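Pre-opening inspection, Trosbridge Playhouse, main stage and backstage areas. Touring production: *Caldeira*. Walk-through started 9:30 a.m. with the house dark and the grid locked. Items marked OPEN must be closed before the half-hour call.

## 1. Stage floor and set

- [x] Deck screws flush, downstage edge taped
- [x] Trap cover latched from below, pin in place
- [ ] Upstage stair unit, handrail stage left. OPEN
- [x] Raked section, slip test with cast footwear

Comment: The handrail moves at the second post. The bolt is the right length but the washer is missing. The cast may use the stage right stair in rehearsal until it is replaced.
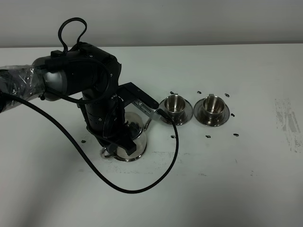

Comment: The rake passed with the leather-soled shoes from Act One. Rubber soles for the dance sequence were not available at the time of inspection. Repeat when wardrobe delivers them.

## 2. Flying and rigging

- [x] Line sets labeled, labels match the cue sheet
- [x] Load on set 7 confirmed at 400 lb
- [x] Secondary safety on the painted drop
- [ ] Spare rope lock for set 6. OPEN

Comment: The rope lock on set 6 holds but the handle is stiff. Grodmont has a replacement on order. Set 6 carries the border only and stays at trim for the entire show. No performer stands under it during a move.

The actor flown in Act Two has a separate harness log, kept at the stage manager's desk. It was checked for signatures only. The harness inspection belongs to the flying supervisor.

## 3. Haze and effects

- [x] Plasomine haze fluid, data sheet posted at both stage doors
- [x] Hazer on level surface, drip tray fitted
- [x] Detector isolation procedure signed
- [ ] Haze level at the front row during the Act One finale. OPEN

Comment: The output setting is carried over from the previous venue, where the stage was deeper. Run the finale once at that setting with doors closed and once at the next setting down. Record both.
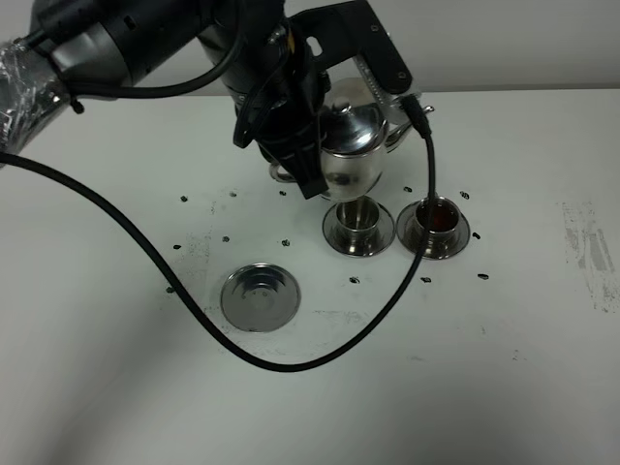
Pranab Herath replied that the lower setting loses the side light in the finale, and asked for the reading to be taken with the full company on stage and the exhaust fan running as it does in performance. Agreed. The test moves to the dress rehearsal.

## 4. Dressing rooms and crossover

- [x] Crossover clear to full width
- [x] Blue running lights working
- [x] Mirror lamps guarded
- [ ] Quick-change booth, stage left. OPEN

Comment: The booth curtain touches the lamp when drawn. Shorten the curtain or move the lamp to the opposite upright. Costume rail casters locked and tested.

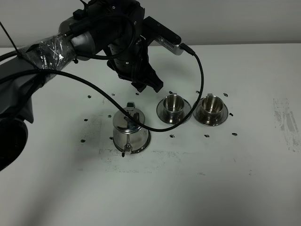

The extension cord in dressing room 6 has no test tag and was removed. The steamer may be used from the wall outlet by the door.

## 5. Sign-off

Hour meter on the backup generator: 2,447. Enter this figure in the plant log.

Inspected by: Sayaka Ebihara

Open items: 4. Reinspect at 4 p.m., starting with the handrail.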